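Visit to the Metside training floor

Posted 2024-03-24 by Bjarke Hafstein

Our packing group went over to Metside last week to see how they teach their arms. Dagný Egilsson had arranged it through Calto, who share the building, and she came along with Vilhjálmur Mogensen and me. We have two arms sitting in crates at our own site and no one who has taught a robot anything, so the point was to watch people doing it and ask about the boring parts.

We signed in downstairs and were met by Evdokia Pappas. She runs the teaching floor and has done so from the start. She took us first to the hand-guiding cell, where an operator holds the arm by the wrist and walks it through the motion with the motors slack. I had a turn. The arm is lighter than it looks until you try to stop it, and then it keeps going a little. My path from tray to shelf was lumpy when they played it back, with a wobble halfway where I had changed my grip. Vilhjálmur did better. Evdokia said new people are usually fine after a day or so and that she would sooner have slow and smooth than fast.

Hand guiding is good for fixed jobs. For anything where the objects move around, they use remote control. The operator sits at a desk with a pair of hand controllers and drives the arm while watching a screen. Every run is recorded from start to finish, the joint positions and the camera views together, and somebody looks at it before it goes into the training set.

A lot of the remote work is done in simulation, which I had not expected. Hjalti Mikkelsen had the desk that afternoon and was working on tabletop tasks. The task list comes up at the side as a short written instruction, he drives the simulated arm through it, and the software resets the table with the objects in new positions. The rooms change too, with different floors, walls and furniture, so that the model doesn't learn to depend on one background.
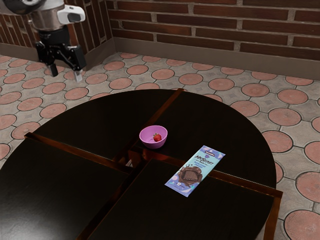

Hjalti talked while he worked. Depth is the hard part, he said, as you are judging it off a flat screen, and beginners close the fingers too early. His own habit is to stop above the object, line up, and then go straight down. He also told us that a run with a hesitation in it is sometimes kept if the recovery is clean, but a run where the operator wanders about looking for the object is thrown out. The day before we came, the floor had logged 1604 runs across all desks and kept 1553 of them. I asked who decides, and the answer is a reviewer on the next shift, never the person who drove.

Dagný asked whether runs made in simulation are any use on a real machine. Evdokia's answer was that they help with the general shape of a task but that grip and friction are still off, and soft items are the worst. They add real runs on top for every job they deliver. She would not give a ratio. It depends on the job, and she said she had been quoted on it before.

We saw the real cell last. It was smaller than I had pictured, with one arm, a bench and a bin of mixed goods. A trainee was putting boxed items into a tote by remote control and having trouble with the thin ones. We watched her through several attempts. The controllers are from Vollico and there is a noticeable delay when you move quickly, which Vilhjálmur wrote down.

Practical notes for whoever goes next. Parking is behind the Sveinbjörnsson building and you need a slip from the front desk. Closed shoes are required in the real cell but not upstairs. The canteen shuts early. No phones on the teaching floor, so bring paper.

Metside runs a course for outside operators in May. It costs more than 49 hours of a person's time once you include the home exercises, and we would want to send at least two people. Vilhjálmur has asked for the schedule. Dagný is checking whether our arms can be hand guided at all with the controller version we bought, and I will add the answer here when we have it.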